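Drandska Press to publish English edition of harbor mystery comic "The Vadley Ferry"

All four volumes planned, with the first in stores and online in November

Drandska Press will publish the first English edition of "The Vadley Ferry," the four-volume comic by writer and artist Yhon Montoya. Volume one goes on sale in November in paperback and digital formats. The other three volumes will follow at four-month intervals.

The series first ran as a weekly web serial on the Adivska comics platform, where it reached 109 chapters before it ended. The print edition collects every chapter in order, including the two side stories that were left out of the earlier Spanish books.

"The Vadley Ferry" is set in a small harbor town where the last boat of the night comes in with its lights on and no passengers. Inés Escobar, a ticket clerk in her second week on the job, finds that every ticket for the crossing was sold and punched. The people who bought them are at home, and none of them remember leaving the house. The first volume follows Inés over the next three days as she tries to get a straight answer from the ferry company, the harbor office and her own family.

The book is a slow mystery with some horror in the later chapters. Drandska rates volume one for readers 13 and up and volumes two through four for readers 16 and up. There is little blood. Content notes are printed on the back cover of each volume and on the product pages.

Montoya drew the serial in black, white and one shade of blue. The blue is used only for water and for things that have been in the water, and readers of the web version spent a good deal of time arguing over certain panels because of it. The Drandska edition keeps the second color on every page where it first appeared. Several early chapters, which ran in gray when they were first posted, have been recolored by Montoya to match.

"I drew the first chapters on my lunch break and I didn't know how it ended," said Montoya. "By chapter 30 I did, and then I had to go back and see if the beginning still worked. Most of it did. For this edition I fixed the parts that didn't. Inés has the same coat all the way through now."

The pages have also been relaid for print. The web serial was made to be scrolled on a phone, with long vertical drops between panels. Montoya and the Drandska production team rebuilt those sequences as standard pages and double spreads. Dialogue has been newly lettered by hand, and sound effects have been redrawn in English where they form part of the art.
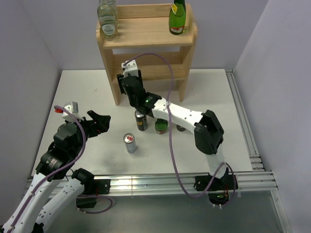
Glass bottles on the top board of a wooden shelf.

Readers who know the serial will find some new material. Volume one adds a 12-page prologue set on the ferry a year before the story begins. Volume two has a map of the harbor and the old town, which Montoya says he kept on his wall and redrew whenever a character took a wrong turn. Volume four closes with a new epilogue and a set of character sketches.

The translation keeps the names of people and streets as they are in the original. Forms of address have been kept in most family scenes, and a short glossary at the back of each book covers food, boat terms and a few jokes that depend on local speech.

"We get a lot of pitches for finished web serials, and many of them lose something when you put them on paper," said the acquiring editor at Drandska Press. "With this one we printed out the first five chapters and passed them around the office. People kept coming back to ask for the next five. The pacing holds up when you turn the page by hand."

A hardcover edition of volume one will be sold only through the Drandska online store. It is limited to 1000 numbered copies and comes with a printed ferry ticket and a bookplate signed by Montoya. Orders are limited to two copies per customer. The hardcover will not be reprinted once it sells out. The other volumes will have matching hardcovers in the same quantity, and customers who buy the first will be given one week to order the next before general sale opens.

The digital edition will be available on the same day as the paperback. It follows the new print layout. The original scrolling version in Spanish remains on Adivska and is not affected by this release. The first three chapters in English will be free to read on the Drandska website from 9 a.m. Eastern on release day, with no account needed.

Libraries and independent stores may order through their usual distributor. A display pack with ten paperbacks and a counter stand is available to stores that order before the end of the month. Review copies of volume one are ready now as watermarked PDFs, and a small number of printed proofs will be sent to reviewers who cannot work from a screen. Please give the name of your outlet and a link to recent coverage when you write.

About Yhon Montoya
Yhon Montoya is a comics writer and artist. Before "The Vadley Ferry" he worked as a background artist in animation and drew short horror comics for anthologies. He is at work on a second series, which has not been announced.

About Drandska Press
Drandska Press publishes comics and graphic novels in English translation, with a focus on mystery, horror and science fiction. Its backlist includes 120 titles in print and digital formats.

Media contact
Publicity Department, Drandska Press
P.O. Box 3847
Interview requests for Yhon Montoya should be sent at least two weeks ahead. Interviews can be held in English or Spanish, by phone or by email.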